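Husier Bedroom Tasks: Weekly Collection Meeting, Minutes
Wednesday, Fundotville site

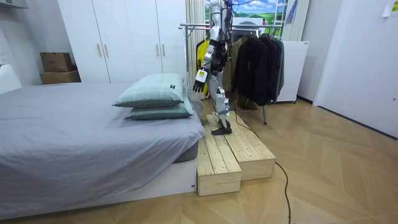
Bedroom set, robot on the step boxes at the pillow end.

1. Previous minutes. Approved, after the word "flawless" was struck from item 4.

2. Episode count. The pillow task stands at 1304 examples against a target of 1516. The collection team called this nearly done. The training team asked that "nearly" be given a number, and was told 212.

3. Rejects. 40 episodes from the last batch were thrown out, most of them for operators pausing to think. The model has learned to pause too, without the thinking. Operators will plan the move before starting the recording.

4. Variety. Training reports that the policy does well with sage-green pillows and has no opinion on any other kind. Jaramillo will send pillowcases in 3 more colors. A proposal to vary the sheet was deferred, as gray has its supporters.

5. Step boxes. Prarkunness asked whether their robot could work from the floor. It can, but those episodes go in a separate folder. Mixing them in was tried in March and will not be discussed again.

6. Labels. "Pillow placed" and "pillow put" are to be merged. Discussion took twenty-five minutes.

Actions: Collection to finish the remaining episodes. Training to rerun the evaluation once the pillowcases are in.

Next meeting same time, shorter if possible.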